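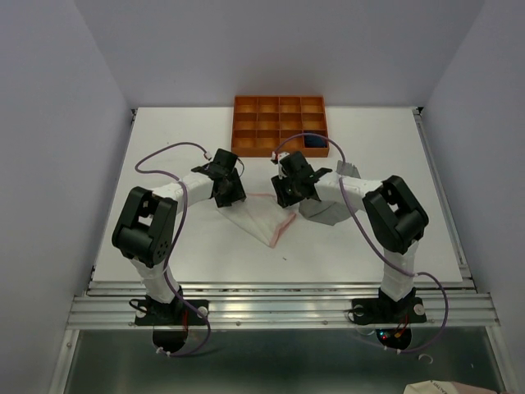
Page 2 of 5

MOVE-OUT INSPECTION, RENTAL UNIT
Property: Kettle Court, Unit 6
Inspector: Akua Kpodo
Tenant present: Henrik Pfeiffer
Date: Mar 24, 2019

Entry and hall
Front door, deadbolt: OK
Door closer: Fail. Slams from half open. Adjust.
Smoke alarm: OK, sounded on test button

Kitchen
Range, all burners: OK
Range hood filter: Clean or replace. Heavy grease.
GFCI outlet left of sink: Fail. Trips but does not reset. Outlet off at panel until replaced.
Under-sink trap: Slow drip at slip nut. Hand tightened, recheck in April.
Cabinet doors: Two hinges loose, screws stripped

Bathroom
Exhaust fan: OK, noisy
Tub caulk: Gap at faucet end, 5 inches. Recaulk before next lease.
Hot water at tap: 118 F, OK

Bedroom
Window locks: OK
Window screen: Torn. Charge per lease schedule, $70.
Closet track: Off at one end. Reset during visit.
Walls: Nail holes only, normal wear

Keys returned: door 2, mailbox 1. Garage remote not returned. Tenant to mail it to the office.

Comments: Tenant disputes the screen charge and states the tear was there at move-in. Compare with the move-in sheet signed by Isabelle Campbell before any deduction. Outlet repair comes first. No showings until it is done.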